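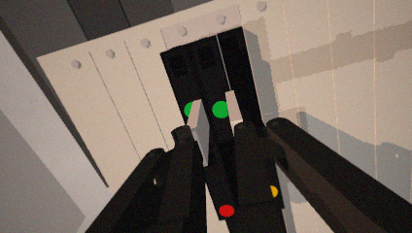 Hutport Shared Workshop: build log and tickets

Ticket 186: Gripper closes on the wrong switch tab
Project: Pathak arm (simulator side)
Opened by: Narendra Katiyar
Helping: Deepak Bansal
Status: Closed, one follow-up open

What's wrong

The arm gets to the switch panel in the simulator without any fuss, lines up under the switch block, and then pushes the tab next to the one I asked for. It doesn't happen every run. On a fresh start it's fine for a good while, then it starts to go wrong and stays wrong until I reload. The real arm on the bench at home has never done this, but then the real arm has only been let loose on a single light switch screwed to a plank, so that proves very little!

What I expected: ask for left, get left.

Set-up

Home-built arm, two-finger gripper, black printed parts. The simulator copy uses the same part files as the real one. Switch panel model is the one Deepak drew in May, three units side by side in a black block, light grey tabs, green dots for the indicators. Wrist view saved on every run. Control code is the Lavon branch, up to date as of this morning.

Tried so far

1. Reloaded the panel model. Works again for a bit, then the same fault.
2. Slowed the approach to half speed. No change at all, just a longer wait to be disappointed.
3. Swapped the finger tips for the narrow pair. Worse, if anything.
4. Turned off shadows, in case the tab finder was being fooled by the grey patches on the wall. Very slightly better, which got my hopes up for an entire evening.
5. Ran a batch of 1,000 overnight with the target set to left every time. 193 went to the wrong tab. I love that I can do that while asleep. On the real arm it would have taken me until Christmas.

Deepak, 15 July 2021

Had a good look through your batch, this is a lovely one. Sort the failures by run number. There's hardly anything in the early part and then they bunch up towards the end, so I don't think it's the tab finder. Something is drifting. Can you print the wrist angle at the moment the fingers start to close? Just the one joint, don't log everything or we'll be reading it all week.

Also, have you still got the gripper zero being set only at load? I remember we left it like that at Flimham when we were in a hurry to get the demo going.

Narendra

Yes! Only at load. I'd completely forgotten. Wrist angle printed, and it creeps by a tiny amount every run, always the same way. By the end of the batch it's out by more than 13 degrees, so no wonder it was grabbing the neighbour.

Deepak

Brilliant. So the reset puts the joints back but keeps the old offset and adds the new one on top. Look in the reset step, near the bottom, where the offset is read in. It wants to be set, and at the moment it's being added. One character, I bet.

Narendra

One character. A plus sign, sitting in front of the equals. I changed it, ran the whole batch again with shadows back on and the wide finger tips refitted, and every run went to the left tab. Then I did a batch for the right tab for the sheer fun of it and that was clean too. Watching the wrist view with the fingers coming up under the tabs run after run is strangely relaxing, I had it on the second monitor all through tea.

Fix

In the reset step, set the wrist offset from the saved value. Do not add to it. Pushed to the Lavon branch. If you have your own copy, pull before your next long run.

Still open

The real arm uses the same reset step. It's normally switched off between goes, so the offset never gets a chance to build up, but I'd like to try a long session with the fix in and see how the wrist behaves. Deepak is bringing his bench supply over so we can leave it running. New ticket to follow once the plank has been replaced with something sturdier.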